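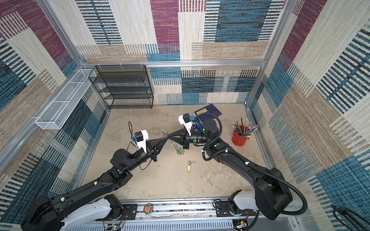 ## Rugs and woven stuff, quick notes

Updated 18 May 2023. Will tidy this up later.

**Vacuuming**
- Suction only on flatweaves. Beater bar OFF, it chews the ends.
- Go with the weave, then across. Flip it, do the back too.
- Never over the fringe. Shake fringe out by hand.

**Spills**
- Blot. White cloth, no printed paper towels (ink comes off, ask me how I know).
- Cold water first, always. Hot sets most things.
- 500 ml cool water + a few drops of plain dish soap. Dab, rinse cloth, dab again.
- Test dark reds and navys on a corner first. Press a damp white cloth on it, count to 9, look for color. If it bleeds, stop and take it to a cleaner.
- Candle wax: ice cube in a bag, let it go hard, pick off with a spoon.

**Smells**
- Baking soda, thin layer, leave about 4 hours, vacuum slow. Dry rug only!! Damp = paste.
- Still smells? Hang it over a rail outside, in the shade. Sun fades the purples worst.

**Moths**
- Check in March, before it warms up. Look under the couch legs and along walls, they like the dark bits.
- Small wool mats: bag, squeeze the air out, freezer for 7 days.
- Cedar helps a little. Sand it when the smell goes.

**Hanging one on a wall**
- Sew-on velcro along the top edge, stapled strip on a wood batten. No nails thru the rug.
- Heavy ones get a sleeve and a pole.
- Turn it top to bottom once a year so the sag evens out.

**Slipping**
- Felt and rubber pad, cut an inch short all round. I get mine from Losta, the Bromlow ones left marks on the varnish.
- Corner curling: damp towel on the back, heavy books overnight, let it dry flat befor you walk on it.

Still to add: storing, mending edges, what to do with coffee that's been there a week.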